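8 Mar 2023

**Sodesley wants to rent you a robot that takes old computers apart**

Sodesley has started taking orders for Zoria, a robot arm service meant for repair shops and recyclers that deal with a lot of used desktop computers. The pitch is simple. You put a tower on the table, the arm reaches in, and the memory, cards and drives come out and get sorted. The company calls it "teardown without the tedium."

We have heard that kind of line before, and the terms deserve a closer read than the slogan.

Zoria isn't sold outright. Customers sign up for two years and pay Sodesley $1,000 a month, and that covers the arm, the table, the software and remote support. It doesn't cover the fixtures, the plates and brackets used for holding parts. Sodesley will design those for a fee it won't publish, or customers can print their own from files the company supplies. It also doesn't cover the person who has to stand there, and there does have to be a person. Somebody lifts each computer onto the table and takes the side panel off before the arm begins.

That last step matters more than the brochure lets on. Anyone who has worked a bench knows the side panel can be the worst part of the job: stripped thumbscrews, bent rails, a latch that snapped off in an office move ten years ago. Once the panel is off, a decent tech can pull the memory and the drive before the coffee gets cold.

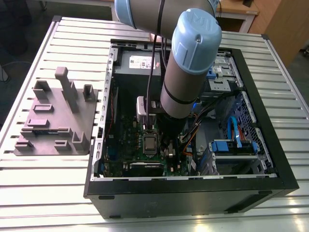

*The arm over the motherboard of an open desktop tower, with a gray 3D-printed fixture plate on the table to the left.*

Sodesley says Zoria currently supports 20 models of desktop tower. It wouldn't give us the list, saying it changes too often to be useful. Add a model that isn't on it and the customer has to "teach" the arm by guiding it through each step by hand, a job the company says takes an afternoon. It didn't say whose afternoon, or how many tries that includes.

Then there are the cables. Factory-fresh computers have them tied back neatly. Used ones come in with wires slung across the drive bays and over the board, and a gripper has to work past them without yanking a connector loose. Asked how Zoria handles that, Keegan Bright, who runs sales for the product, said the system "does well with typical cabling." Asked what typical means, he said customers are encouraged to tidy the wires first. So that's a second job for the person standing there.

"We're not trying to replace the technician," Bright said. "We want to give them their day back."

He may be right for some shops. A recycler that gets a truckload of identical office machines could teach the arm once and let it run through the stack. The boring, repeated work is real, and so are the sore wrists. But most small repair shops see a different computer every time the door opens, and for them the monthly fee would buy a lot of hours from a part-timer with a screwdriver.

The only customer Sodesley would name is McPhee, a refurbisher that has had two arms since November. McPhee confirmed it has them and said it is "still learning where they fit." It declined to say how many computers the arms get through in a shift, or how often a worker has to step in. Sodesley turned down the same questions. Those are the two figures a buyer would want first, and it's hard to see why a company with good ones would keep them to itself.

The contract has a few other points to check. Leaving early costs half of the remaining payments. Damage to a customer's computer during teardown is the customer's problem, even when the arm is running a routine Sodesley wrote. Support is by phone and remote login only, and a site visit is billed by the day.

A rival service from Plorurano, which works on laptops, offers a one-month trial. Sodesley has no trial. Bright said the company will instead run a live demo at its own site, using computers it picks. We asked whether visitors could bring a tower of their own. He said he would check, and we had not heard back when this item was posted.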